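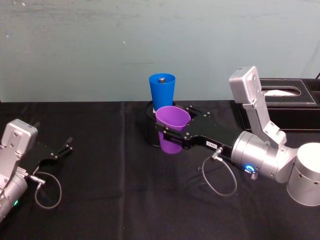

Scuff marks on matt emulsion: wash, touch up or repaint?

I have a box room painted in a pale matt emulsion, two coats over new plaster. At desk height the wall has picked up grey scuffs. I tried a damp cloth on a small patch and it left a shiny area that shows when the light comes in from the side. The original tin is Kultham flat matt and I have a third of it left, stored in the shed over winter. Is there a way to remove the marks without the shine, or should I paint the whole wall again? I would prefer to lose no more than a Saturday to it.

Tatiana Krajčí

Posted by Radonjić

The shine is called burnishing. Flat matt has a high pigment content and little binder, so rubbing polishes the surface. No cleaner reverses it.

For marks you have not touched yet, use a soft white sponge, lukewarm water and one drop of washing-up liquid. Dab, do not rub. Melamine sponges are a fine abrasive and will make the shine worse.

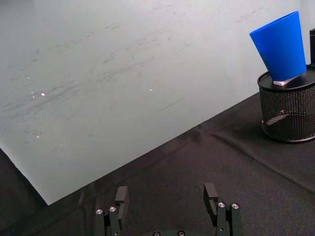

Burnished areas need paint. Touching up a small patch on matt works only if the paint is from the same batch and goes on with the same type of roller as before. A brush leaves a different texture - you will see it from the side even when the colour is right. Paint that has been in a shed may have frozen. Stir it well, and if it stays lumpy or smells sour, take it to the tip.

If the patch shows once dry, do the full wall, corner to corner:

1. Wash the wall from the bottom up with sugar soap, rinse, and leave overnight.

2. Fill any dents and sand flush with 240 grit. Wipe off the dust.

3. Cut in one edge at a time and roll into it while it is wet.
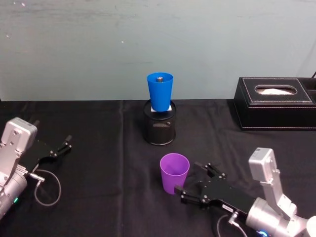 4. Leave 2 hours between coats, longer if the room is cold.

Posted by plasterdust74

Agree with the above, but don't put flat matt back on at desk height. Buy a scrubbable matt. I used Plikex in a hallway and it takes a cloth without marking. 2 coats, and it was 40 quid for the tin.

Posted by Jindel

magic eraser worked fine on mine. mine was silk though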